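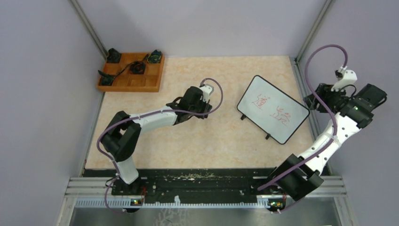

Kalliopi Ivanov wrote in to tell me that my last post on alphabetizing spices was the work of a man with too few problems, and that cumin belongs next to the stove whatever letter it starts with. Fair enough. I moved the cumin. It has since gone missing twice.

Her real point, four paragraphs down, was that every system for putting things away is built by somebody who plans to be a better person by November. I've been chewing on that one. Last year I bought 100 sticky labels and used 17, and three of those say "misc." The rest are in a drawer, and I couldn't swear to which drawer.

My mother kept house in Zurkbridge for decades with one rule, which was that scissors live where scissors live. Everything else could fend for itself. We mocked her for it, and I now own five pairs and can lay hands on none of them, so I cut open a bag of rice this morning with a house key.

Anyway, I've given up on the alphabet. The new plan is to leave each thing wherever I last got mad looking for it. So far that puts the tape on the stairs, the bay leaves on top of the fridge and the good pen in my coat. Kalliopi, you may write in again when you find a flaw. Keep it under four paragraphs.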